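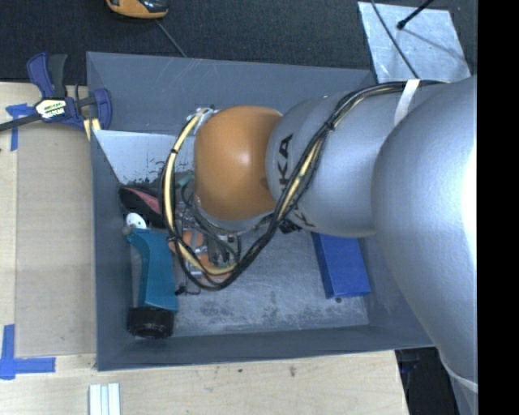

Photo: Jeanine Dekker

I went to the Prundell open day in December, mostly to see the bin picking. My brother-in-law works in the warehouse at Suvard and has been told for two years that robots will be doing his job by spring, so I said I would take a look and report back. Some of this is for him.

Prundell is in the old Parnside building, past the tile store. Parking is behind, and the sign for it is on the wrong side of the road. You sign in, get a sticker with your first name on it and wait for a tour. Mine left at 10:30.

The first stop was a talk in the break room. The company does test work for firms that want to know if a robot can handle their stock before they spend money on one. They have a list of 1416 items they have tried picking up over the years. The man giving the talk said the hard ones are never the ones customers worry about. Heavy things are fine. Floppy things, shiny things and anything in a clear bag are the trouble.

Then we went through to the floor. The demonstration I had come for was a big gray bin on a wooden table, with an arm reaching down into it from the side. I had expected a tidy setup with matching parts. The bin had all sorts in it, including a plain blue box and a teal thing shaped like a handheld power tool. One wall of the bin was held with a bar clamp and there was blue tape on the table next to it. It looked like my garage, which I found reassuring.

The arm is orange and silver, and bigger close up than I thought it would be. What I noticed most was the cables. A thick bundle of black and yellowish ones runs along the arm and makes a wide loop out at the working end, held with black ties. I asked if they ever catch on anything. The engineer, whose name was Serrano, said yes, and that a good part of setting up a new job is finding out where the cables go when the arm turns. He said he had spent more time on that than on the software some weeks.

We watched for 20 minutes. It is slow. The arm goes down, stops, seems to think, and goes down a bit more. It got the blue box on the first try. The teal tool took three. A kid next to me asked why it didn't just use its hand like a person, and Serrano said that was the whole question and he would be glad to hear from anyone who had an answer.

They do runs of 1000 picks at a time and write down every miss. I asked what a good score was and he said it depends what you drop. The longest run they have done was 3000, over a long weekend, and someone had to come in and refill the bin the whole time.

There was a second room with a conveyor, but it was down for a belt change – we looked at it through the window. Coffee was free and the sandwiches had run out by noon.

For my brother-in-law: I would not hand in your badge yet. They are doing another open day in the summer and I may go back if the conveyor is running.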